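**Thu 8 February**

# Furniture finish sold with 15-year promise, but the small print is shorter

Ukimard, the company behind a new wipe-on finish called Estrella, opened its first local sales counter this week inside the Jalero home store on the east side of town. The product is being sold as the last thing you will ever have to put on a table. One coat, the posters say, and the top is safe from water rings, hot mugs, nail polish remover and sun for 15 years.

That is a long time for a product that first went on sale in December.

Asked how a finish so new can be known to last so long, Rogelio Gatchalian, who runs sales for Ukimard in the region, said the number came from "speeded-up aging" done before launch. Sample boards were put under strong lamps and through cycles of damp and dry air, and the results were used to work out how the finish would behave over time in a normal home. He did not have a copy of the results to share. He said one could be sent, and as of this morning it had not been.

Speeded-up tests are common enough in the paint trade and there is nothing wrong with them. They do leave a lot open. Lamps and damp air say little about a child with a fork, or a lodger who drags a lamp base across the same spot each night. Gatchalian agreed that scratches were "a separate matter," and the leaflet says so too, on the back, under the list of stores.

The leaflet also says the promise covers only tops treated by an approved applier. Buying the bottle and doing the job at home gets you a guarantee of one year. At the Jalero counter the two are sold side by side under the same poster, and the poster carries only the bigger number.

Having the work done is not cheap. A full dining set with chairs was priced at $3000 for one family we spoke with, more than they had paid for the furniture. Felicidad Belmonte said the man who came to look at her set was polite and quick and left a folder with her name printed on it.

"I asked him what happens if your company closes," she said. "He said it was a good question. Then he measured the chairs."

She has not signed. Her table came from her aunt and has a burn at one end from an iron, and she was told the burn would have to be sanded out first at extra cost. She would like to keep the burn.
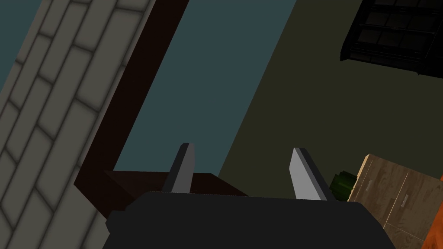
Color is the other thing buyers should ask about before they put any money down. Ukimard says Estrella is clear and will not change the look of a piece, and on the pale sample boards at the counter it is hard to see any change at all. Dark pieces are a harder test. On a plain dark brown rectangular top like this one, the size you might find on a small table or box, any haze or streak in a clear coat is going to stand out far more than it would on blond oak, and there was no dark board at the counter on the day we went. Staff said they had been asked for one before. They offered a color card instead, which shows printed squares of brown and tells you nothing about haze.

Arsen Tkachenko has been stripping and refinishing furniture in town long enough to have seen several of these products come and go. He bought a bottle of Estrella with his own money and tried it on scrap in his shop. His view is that it is a decent hard finish of a familiar kind, pleasant to put on, low in smell, and quick to set. He let a glass of ice water sit on it overnight and it left no ring. A coffee pot straight off the burner left a pale mark that was still there the next morning.

"For the bottle price I'd say fine, use it," he said. "I wouldn't write 15 years on anything. I wouldn't write five."

His worry is about what comes after. Oil and wax can be touched up in an afternoon by anyone with a rag. Hard finishes tend to have to come off completely once they chip, and he could not find anything in the leaflet about how Estrella is removed. Gatchalian said removal is done by approved appliers. He did not give a price.

There is a cheaper rival on the same shelf. Dollex, sold in a flat tin, makes no claim longer than "a season" and asks the owner to put it on again when the top looks dry. Cheng-en Sin, who manages the paint and finish aisle at Jalero, said Dollex has sold steadily for years without a poster. He was careful not to say which he would use at home. Pressed on it, he said his own table has a cloth on it.

Sin did say that the Ukimard counter is rented space and that the people in the green aprons do not work for the store. Shoppers often assume they do. A small sign at knee height says otherwise, and he plans to ask for it to be raised. Any complaint about treated furniture goes to Ukimard, by mail or through a form on its website, and the store's own return desk will not take it. Unopened bottles can go back to the desk in the usual way.

Ukimard says it has treated 1000 pieces across the region since the launch and has had no claims. That may well be true. A finish that is a couple of months old ought to have no claims, and a buyer would learn more from the number of people who were sold a treatment and later had a complaint turned down. The company said it does not keep that figure.

The claims process itself deserves a slow read. Damage has to be reported within four days of being noticed, with a receipt, the applier's certificate and a picture of the top taken before treatment. Few families have a picture of their table from before. The approved applier is supposed to take one, though Belmonte's visitor did not, and Gatchalian said it would have been done on the day of the work. The guarantee ends if the furniture is sold, given away or moved to another address. In a town where so many people rent, that last line alone will end a good share of these promises well before their time.

Dindo Policarpio is one who did sign. He had a sideboard and a desk treated at the end of December and is happy with both. The desk gets heavy use and wipes clean, he said, and the sideboard looks the way it did before. He had not known about the moving rule until we read it to him over the phone. His lease is up in the fall.

"They could have put that on the front," he said.

Gatchalian said the wording of the leaflet is being looked at and that a new printing is planned. He would not say whether the rule on moving would change or only be set in larger type. People who have already signed will be held to the version they were given.

The counter is open during store hours. Shoppers who want to try Estrella can ask for a small test bottle, kept behind the register and not on display. Tkachenko suggests putting it on the underside of the piece, leaving it a full week, and setting something hot on it before deciding. Ukimard's leaflet advises against setting anything hot on it during the first month.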